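Lesen im Rudel

28. August 2025

Im Oktober geht es wieder los, und ich habe den Stapel schon jetzt neben dem Bett liegen. Vier Romane, alle von Medeiros, alle mehr als einmal verschoben, weil immer etwas Kürzeres dazwischenkam. Unser Lesemonat ist klein, er hat kein Logo und keinen Preis, und ich freue mich seit dem Frühsommer darauf wie andere Leute auf die Ferien.

Ich weiß, dass man über gemeinsame Leseaktionen die Nase rümpfen kann. Lesen sei doch gerade das, was man allein tut, heißt es dann, und wer dafür einen Kalender brauche, der brauche wohl auch einen fürs Zähneputzen. Den Einwand habe ich früher selbst vorgebracht, ziemlich laut sogar. Dann habe ich bei der ersten Runde mitgemacht, ein bisschen aus Trotz, und »Skostutis« gelesen, einen Roman, den ich zweimal nach dem ersten Kapitel weggelegt hatte. Auf Seite 95 gibt es eine Stelle, an der die Erzählerin den Satz abbricht und erst ein Kapitel später wieder aufnimmt. Ich hatte das glatt überlesen! Eine andere Teilnehmerin schrieb in ihrem Blog fast nur über diesen abgebrochenen Satz, und am selben Abend saß ich wieder da und blätterte zurück. Seitdem ist »Skostutis« eines meiner liebsten Bücher, und ich verschenke es an Leute, die gar nicht danach gefragt haben.

Genau das bekomme ich allein nicht hin. Ich lese schnell und gierig, ich will wissen, wie es ausgeht, und die feinen Sachen rutschen mir durch. Wenn zehn andere dasselbe Buch in derselben Woche aufschlagen, liest jede an einer anderen Stelle langsam. Die eine kennt sich mit Gartenpflanzen aus und merkt, dass in »Vundau« im Februar etwas blüht, was dort nicht blühen dürfte. Die andere hat ein Ohr für Dialoge und hält das ganze Buch für ein verkapptes Theaterstück (ich bin nicht ihrer Meinung, aber ich habe daraufhin drei Kapitel laut gelesen, und meine Güte, es hat Spaß gemacht).

Was ich außerdem mag: Im Lesemonat darf man spät dran sein. Die Neuerscheinungen haben ihre sechs Wochen, dann räumt der Buchhandel den Tisch frei, und wer erst danach kommt, redet ins Leere. »Mavavthorpe« ist ein altes, schmales Buch von 182 Seiten, damals in einer Auflage von 3.000 Stück gedruckt und lange nur antiquarisch zu haben. Im vorigen Herbst stand es plötzlich auf einem Dutzend Blogs, mit Widerspruch in den Kommentaren und Widerspruch gegen den Widerspruch. So viel Aufmerksamkeit hatte es vermutlich bei seinem Erscheinen nicht. Mir ist so ein verspäteter Streit lieber als jede Bestenliste.

Natürlich läuft nicht alles rund. Manche Beiträge sind hingehuscht, ein paar Leute melden sich an und sind nach der ersten Woche verschwunden, und es gibt jedes Jahr jemanden, der das Ende verrät. Auch ich habe schon einen Text zusammengeschustert, um mein Häkchen zu bekommen — keine Sternstunde. Trotzdem würde ich an der Sache kaum etwas ändern. Vielleicht weniger Vorgaben, welcher Titel wann dran ist. Und unbedingt mehr Platz für die Abbrecherinnen, denn warum jemand ein Buch zuklappt, interessiert mich oft mehr als die fünfte Lobeshymne.

Mein eigener Plan für diesen Herbst steht. Ich fange mit »Vundau« noch einmal von vorn an, diesmal mit Bleistift, und hebe mir die Erzählungen für die langen Abende gegen Monatsende auf. Medeiros schreibt Zimmer, wie sonst kaum jemand Zimmer schreibt: Man steht bei ihr ständig auf einer Schwelle und bekommt nur einen Ausschnitt. So wie man zwischen einer hellgrauen Fläche und einer weißen Tür mit Zierleisten hindurch in einen Raum schaut, so schauen ihre Figuren einander beim Leben zu, immer ein wenig schräg, immer mit einer dunklen Ecke am Rand. Darüber möchte ich im Oktober mit möglichst vielen Leuten reden. Wer mitlesen will, schreibt mir einfach einen Kommentar, die Liste der Titel reiche ich nach, sobald ich mich zwischen den beiden Erzählbänden entschieden habe.

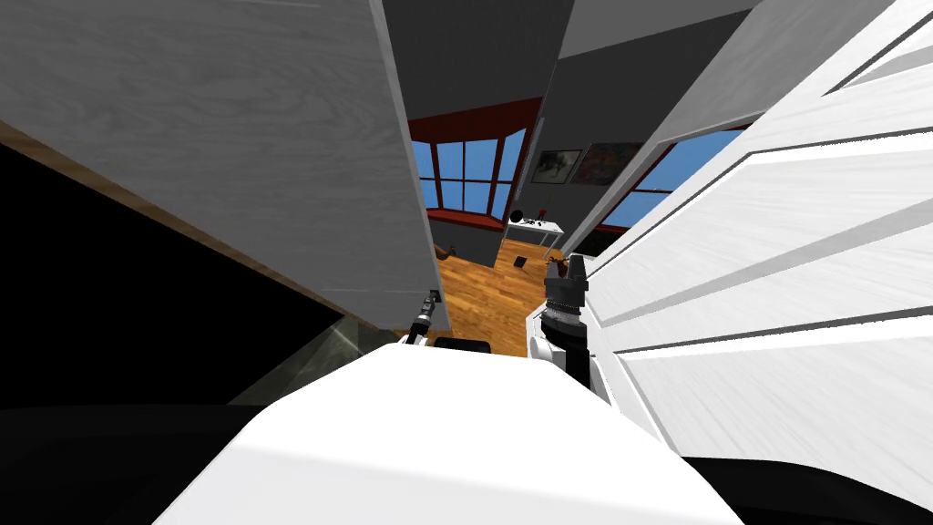
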